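Rathore Workroom Boards > Surfaces and Benches > Table covers

Thread: Cover sheet lifting at one border, tape grid drifting

flatstock_b
Jun 20, 2020
I have a long white table covered with flat paper, the Wasden 2612 in the brown-gray color. It comes off a roll and is held down only at the border. On top of it is a grid in blue masking tape, which we use for laying out small kitchen pieces: cutting board, bowl, tray, some play food. Each piece is supposed to go back in its own cell.

Two problems. The sheet has started to lift along one border, and there is a wave running inward from that point. Second, the tape lines are not as straight as I would like. I laid them by eye after the first one. I would prefer not to pull everything up, but I want to know whether the wave can be worked out with the tape in place.

The table top is smooth and does not flex. Room humidity is not controlled.

benchrow
What is holding the border down, and how long did the paper lie flat before you taped it?

flatstock_b
Clear tape on the underside, short pieces with gaps between them. The paper did not lie flat beforehand. It went from the roll to the table and the grid went on the same afternoon.

benchrow
Then the curl is roll memory. Cut the next piece oversize, put it on the table face down and leave it there seven days with boards on the ends. After that it will lie down with very little tape. If you grid it while it still wants to curl, the tape fixes the shape of the paper between the lines and the slack has to go somewhere.

quarter_inch_off
Seven days is a long time to give up a table. Reverse-roll it around a tube overnight and you get most of the same result. I have done this with Wasden and with heavier stock.

benchrow
Overnight works on the outer part of a roll. Close to the core it does not.

flatstock_b
This piece was close to the core.
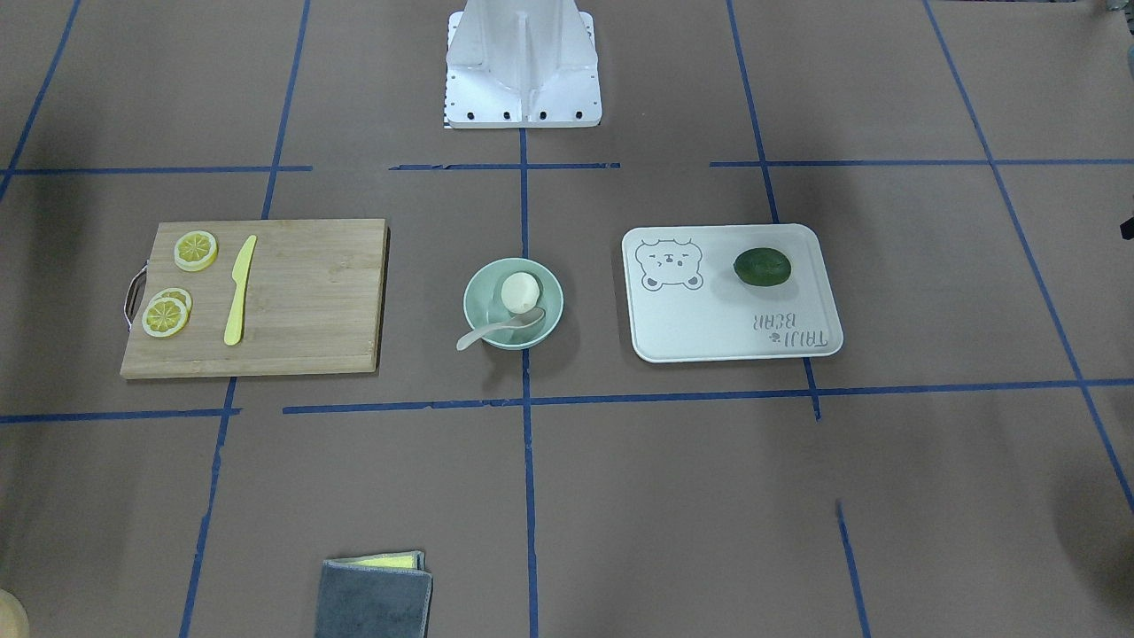
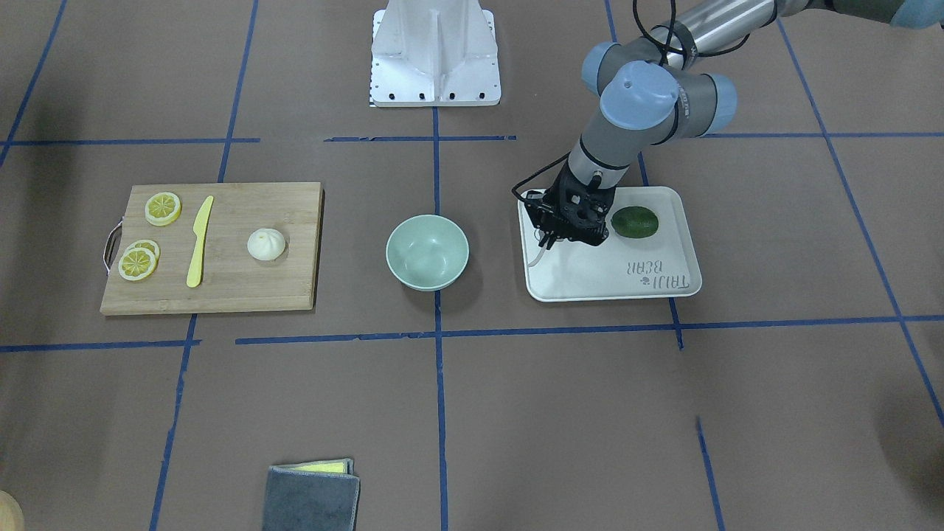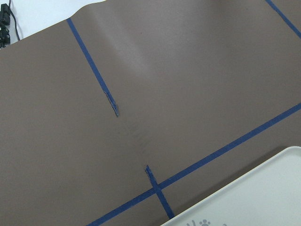

Same brown cover and blue tape in all three. Lifted border is in the last one, upper left.

With lemon slices on it the board has never crept as far as I can tell. The bowl is the piece that wanders. I do not have a proper mark for it and it gets put down on or beside the center line depending on the day.

quarter_inch_off
The wave starts near the lifted border and heads for the middle, so the two are one problem. The paper has spare length in that direction. Pressing the border down will only move the bulge further in.

What I would do: slit the clear tape on that side, lift the paper as far as the first blue line, smooth from the middle outward with a dry cloth, then retape the border in one continuous run. Short pieces with gaps will let go again.

benchrow
Disagree on smoothing with the grid in place. The blue tape is stiffer than the paper. You push the slack up to a line, it stops there, and you get a crease beside the tape that will not come out. A soft wave is better than a hard crease. Live with it or replace the sheet.

millimeter_mat
Agree with benchrow on this. I would also check the cable by that corner. If anything gets dragged over a free edge a few times a day, the edge will come up regardless of what tape you use. Route it off the table before it gets to the paper, or give it a clip on the white part.

flatstock_b
Had not considered the cable. It can move.

millimeter_mat
On the lines. In the first picture the lower horizontal is uneven and turns up at the right. That comes from stretching the tape while laying it, then letting it relax. Pull off more than you need, hold it just above the surface, let it go slack for a moment, then touch down at both ends and press from the center. Do not unroll it along the table as you go.

The left vertical slants as well. Is that intended?

flatstock_b
Not intended. The two diagonals at the outer sides are.

quarter_inch_off
For what it is worth, I would not redo the lines for a slant. The cells are for putting a board and a tray back where they were. The tray is slightly rotated in its cell in the second picture anyway, and nothing about the tape would have prevented that. If you want a piece to go back at the same angle, put a small corner mark under it. Two short strips in an L, one corner of the tray goes into the L. A full line far away from the piece tells you very little.

benchrow
Corner marks are fine until you swap the tray for one with a different radius. Rounded corners do not seat in an L. Mark a long side instead.

quarter_inch_off
Mark a long side and a stop for the short side, then. Still less tape than a grid.

flatstock_b
The grid stays because other things get set out on the same table. I could add marks inside it. For the bowl I was thinking of a circle traced in pencil.

millimeter_mat
Pencil on that paper goes shiny and is hard to see at an angle. Use a short cross in tape at the middle of where the bowl goes. Cover the cross with the bowl. If you can see more of one arm than the others, it is off. Also move the spot well clear of the center line — a foot that lands half on tape and half on paper will rock a little, and then it gets nudged.

flatstock_b
That makes sense. Any view on tape brand? The current roll has no label left.

quarter_inch_off
Primura, the three-week grade. Comes off paper without lifting fibers if you pull it back low over itself. Past three weeks you take your chances.

benchrow
Primura is thin and shows every wave below it. I use Clastalora. It is a little thicker and tears straight. More expensive, and the adhesive is stronger, so do a test piece on a scrap of the 2612 first.

quarter_inch_off
Clastalora took the face off my last sheet.

benchrow
How long was it down?

quarter_inch_off
Since August of the year before.

benchrow
Well.

flatstock_b
Plan so far: leave the present sheet alone except for a continuous run of tape along the lifted side, and move the cable. Cut a new length now and flatten it face down on the spare table. It needs to be nearly nine feet with the overhang. When it is ready, swap, and lay the grid from a long straightedge.

millimeter_mat
Lay the center vertical first and square everything off that. If you start from an outer line the error ends up at the other side. And wrap the overhang under the table edge. A sheet cut to finish on top of the table always has a free edge to catch on.

quarter_inch_off
I still say the reverse roll would get you there by tomorrow.

flatstock_b
I have an offcut from the same part of the roll. Will reverse-roll that and put it next to the flattened one before I cut anything else.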